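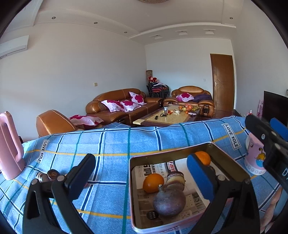 Two hand-held grippers at a metal tin lined with newspaper. Two oranges and a round purple item are inside, with small round pieces on the plaid cloth behind.

Torkulow
Grasp and sequence planning for two-finger grippers

Torkulow takes recordings made with hand-held grippers and turns them into pick plans an arm can follow. You record the task by hand, load the session, and the planner works out approach angles, finger opening and pick order. We built it for kitchens, living rooms and other places where things don't sit in neat rows, and those are still the recordings we like best!

What it handles well

Walls. A fruit resting against the side of a tin leaves very little room for a finger, so Torkulow treats the rim and inner walls as part of the grasp problem from the start. If the near side is blocked it will try a steeper approach, or move a neighboring piece first.

Busy surfaces. Plaid cloth and printed paper used to give our segmentation fits (columns of text look a lot like edges). The Bovholm perception module, included with every install, was retrained on patterned backgrounds and does much better now. Half-shadowed containers are still the hardest case, and Saqib Orakzai is working on that for the next release.

Two grippers at once. Each one gets its own track on a shared timeline. The planner flags any moment when the fingers would cross - and you can drag either track to fix it.

New in the February build

Wide-angle lens correction runs on import. Pick order can be locked by hand. The replay viewer opens a 1000-frame session without stuttering, even on Nisreen Hattar's old laptop.

Specs

Starter library: 417 recorded sessions
Object shapes: 86
Container shapes: 153
Input: wrist-view video with finger width and pose
Output: timed waypoints, plain text or binary
Controller bridge: Zerville 2 and later

Getting started

Install the planner, connect the Zerville bridge, then open any session from the starter library and press Plan. Try changing the pick order on the first run - it's the quickest way to get a feel for how the planner thinks. Calibration files for your own grippers go in the Siddiqui folder.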